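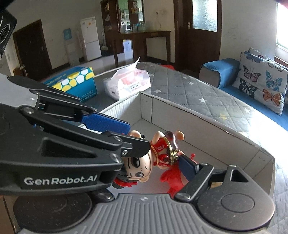
Do visitors to the open day get to try the work themselves, or do they only watch?

They get to try it. Cletix gives each visitor a short turn with the hand-held grippers after a demonstration, and the turn can be repeated if the line is short.

The next open day is Wed 15 April, in the same home setting in Hundow where the work is done the rest of the month. I went to the one in March and spoke afterward with the woman who runs them. She asked to be quoted by job only, which is visits coordinator.

"We used to do this in the office in Amow," she said. "People stood behind a rope and watched a screen. They were polite about it. Then we moved the visits to where the work is, and the questions got a lot better."

Groups are kept to 8. In March, 77 people came over the day, which she called too many. The demonstration is short: an operator works at the table, picking up toys in a shallow box, and talks through the grip out loud. Toys were chosen for the visits, she said, after a long run of kitchen things.

"A cup is a cup. A toy has a head, arms, a belt, whatever, and each part wants a different grip. Smooth plastic slides on you. If you squeeze a round head from the wrong side it just turns."

I asked what people get wrong on their first try.

"They go too fast. They treat it like their own hand and it isn't, the fingers are out in front of you and they only open and close. I tell them to come in slow, stop, then close. Kids are often better at it than their parents."
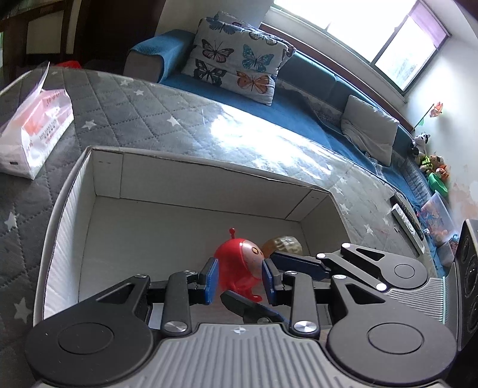 Two grippers over one small box is asking for collisions, one visitor in my group remarked, and wouldn't it be easier to teach one hand first? The coordinator said they do start with one. The second comes in when an object has to be held still or turned, and yes, they bump. A bump doesn't spoil a recording, she said, as long as the operator carries on and finishes the task.

Cletix has around 3,000 recordings from the Hundow address so far. What visitors do during their turns is not kept. "It's practice, and they haven't signed anything," she said. Staff operators do a week of training at Hanrahan, the company's other site, before they record — longer if they want it.

The part she would change is the waiting. "You get a few minutes with it and then you stand in the hallway. I'd like a second table. I've asked for one."

Admission is free. Places for April are booked through the Amow office, and children need an adult with them.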